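Gurnelum Confirmed as Support for Trunumetti Fall Tour

11/16/23

Four-piece rock band Gurnelum has been confirmed as the opening act for the remaining dates of the Trunumetti tour, beginning with two nights at the Irnuvside Hall. The band will play a 40-minute set at each show. Doors open one hour before the first set, and there is no second support act.

The agreement follows a single appearance by Gurnelum on the same bill in September, when the band filled an open slot at the Núñez Theater. Attendance that night was 2904. Both bands share a front-of-house engineer, and the changeover between sets was completed within the scheduled time.

Gurnelum will travel with its own backline and monitor desk. The drum riser, main PA and lighting rig are supplied by the tour. Set lists will draw on the band's two studio albums, with three unreleased songs rotated from night to night.

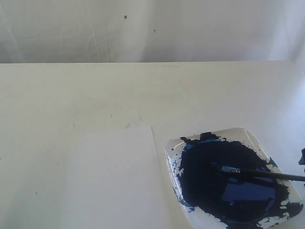 Gurnelum's third album was recorded in live takes, with overdubs limited to vocals and second guitar. Mixing is complete and mastering is in progress. The sleeve will follow the same plain approach as the band's earlier releases: the band name in small type on the spine only. The vinyl edition is limited to 800 numbered copies, of which 409 are reserved for sale at the merchandise table on this tour. The remainder will be sold by mail order once the tour has ended.

"The September show gave us a working template," said Fadwa Saber, tour manager for Gurnelum. "Load-in, line check and set length stay the same. The main change is the running order, which now opens with the newer songs. We have also moved to in-ear monitors for all four members, so stage volume will be lower than it was at the Núñez."

A balcony allocation of 459 seats has been added for the first Irnuvside night. Floor tickets for that date are standing only. Tickets already purchased remain valid, and no exchange is required. Accessible seating can be booked through the hall box office by phone or in person.

Media requests, including photo passes and interview time, should be sent to the Gurnelum press office at least five working days before the show concerned. Photography is permitted from the pit during the first three songs, without flash. Audio and video recording requires separate written approval.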